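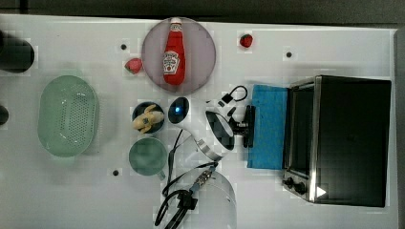 Table from overhead. Ketchup on the plate, banana in the navy bowl, green mug below.

Search notebook Enter keywords

May, 14:20. Kitchen layout, Sandalar table. Continued from the Nurnau page.

White top kept. Pale green colander stays on the left with its long axis running up the table. Plate at the top. Strawberries are listed as separate items, not as a pair. Layout number 83 in the Trameck sheet; the old entry under 11 is void and should be struck out.
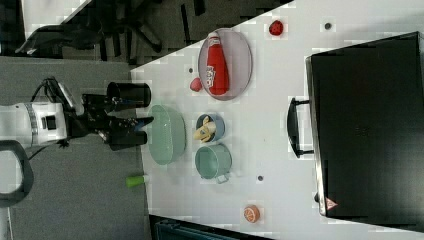

Second view. Green mug, handle to lower right; translucent plate near the table edge.

Naming: the sheet has "cup", "bowl" and "dish" used for the same item in different rows. Use "bowl" for the navy one throughout. The colander is "colander", never "basket". Akbulut labels to follow the same list.

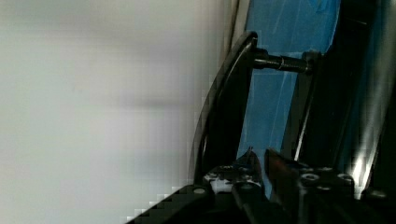
Row 198 still has the mug under "glassware". Correct before the next export. Plate tint to be entered as pinkish, no finer than that. Storage box for the set is 946, lower shelf.

To do: reprint labels, check spelling of colander.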